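Bit of a long one today, sorry. People keep asking me what it's like at work since the arms came in, so I'm going to put it all in one place and then go and do my ironing.

**1/** I pack craft kits and toy sets at Cunton. Have done for years. Up to January it was all done by hand on our line - you had your bins, your tray and your radio, and you picked till your thumbs went numb.

**2/** Then we got two robot arms and a bit of software called Burkura that tells them what to pick. The managers call it "the cell". We call it the fish tank, on account of the clear panels round it.

**3/** First thing everyone wants to know: did anyone lose their job? On our shift, no. Two agency lads weren't asked back after Easter though, and I don't think that should get left out just because they weren't on the books.

**4/** What I do now is mind the cell. I top up bins, clear jams, and press the green button when it sulks. A good hour is 600 trays. A bad hour is me stood there with a torch looking for a bead.

**5/** My hands are so much better!! I used to wake up with pins and needles and I haven't since about March. I'll give it that, gladly.

**6/** What I miss is the talking. There were 10 of us along one bench and you knew everything about everybody's kids. Now there are three of us spread out and you have to shout over the compressor.

**7/** Edeltraud Pfeiffer trained most of us on the old line and she's now the one who teaches the arms new parts. She got an extra 50 quid a week for it after the union asked twice. Should have been offered the first time, if you ask me.

**8/** She's been showing me how it's done and I've got the bug a bit. You'd think a robot would know how to pick something up. It has to be shown every blooming thing - how high to come in, how wide to open, when to stop.

**9/** Someone asked about targets. They went up, of course they did. The screen at the end of the line shows 607 in big red numbers and that's what we're meant to hit. If it jams, the clock keeps going. We've raised it with Ayala in the office and she's looking into it (she did write it down, I watched her).

**10/** Would I go back? Some days. Ask me on a night shift when it's just me and the hum. But I'm learning something new, and I didn't expect that at my age.

**11/** Blocks are what I get on best with when I'm teaching it. Beads roll off and the felt bits fold over on themselves, but a block stays where you put it. The one I'd pick to explain it to my sister is the lime green cube, with the fingers open wide and still short of it. And there's a bit of blue showing behind the green, so you've got to think about that one as well before you close up on anything. My sister said it looks easy. She can come and do a Monday! 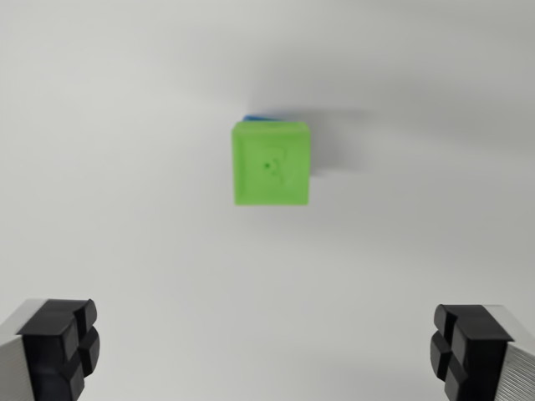
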